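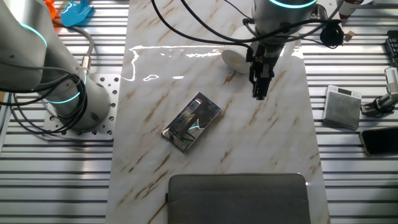
pobblebonk_creek

Forums > Rural Living > Water and Waste > Septic tanks, first-timers

Hello all, and sorry in advance for the long post. We moved out to Wuso in September, onto a block on Barnamis Road with a lovely old orchard and a septic tank that came with no paperwork whatsoever. We've both lived in town our whole lives, so flushing has never required any thought from either of us. The old owners left a note on the fridge saying "be kind to the tank" and that was the whole handover!

It's a Prenus, going by the lid, and the fellow next door reckons it holds 2,000 litres, which he thinks is on the small side for a family with teenagers. No smell so far, but the grass over the trench is much greener than the rest of the paddock and the laundry drain gurgles when the bath is let out. Do I need to worry, or is green grass just what you get? I've read so much contradictory stuff that I'm half afraid to wash a pair of socks.

gumboots_and_tea

Welcome! Greener grass on its own wouldn't bother me, ours has been like that for years and the wallabies are very grateful. The gurgle I'd look into. Ours did that for a whole winter and it was roots in the pipe between the house and the tank, which was a messy afternoon but not a dear one. Get the lid up and have the levels checked before you spend money on anything else, and please don't lean over it on your own, the gas is no joke.

While you're at it, spread your washing across the week. That did more for our trench than all the powders and potions put together.

oldfencepost

I'd disagree a bit about the powders. We've put a packet of the enzyme stuff down every month since we built and have never had a blockage. Cheap insurance in my book.

gumboots_and_tea

Each to their own, but we've never used a single packet and we've never had a blockage in the tank either, so I'm not sure what that proves for either of us! Everything it needs goes down there every morning for free.

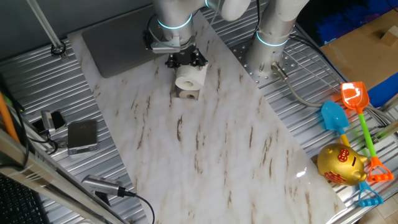

How often should the tank be pumped out?

Every three to five years suits most households, and sooner if the tank is small or the house is full.

pobblebonk_creek

Thank you both, that's a real comfort. I rang Asfaw this morning and they quoted $322 for the pump-out, plus up to $70 more if they have to dig for the second lid. Does that sound fair? I've nothing to compare it with.

oldfencepost

Fair enough for out your way. Find the second lid yourself and save the extra. Ours was under 40 centimetres of soil and a very healthy hydrangea (it has since been moved, and sulked all summer).

Comments

quollwatcher: We're on a Prenus too. Draw yourself a map once you've found both lids and tape it inside the meter box.

saltbush_sue: Still not convinced by the powders, but I enjoyed the argument.

tin_roof_rain: Mind where the truck parks. Ours drove over the trench and we were digging up crushed pipe for days.

Contact us | © Rural Living Forums | Back to top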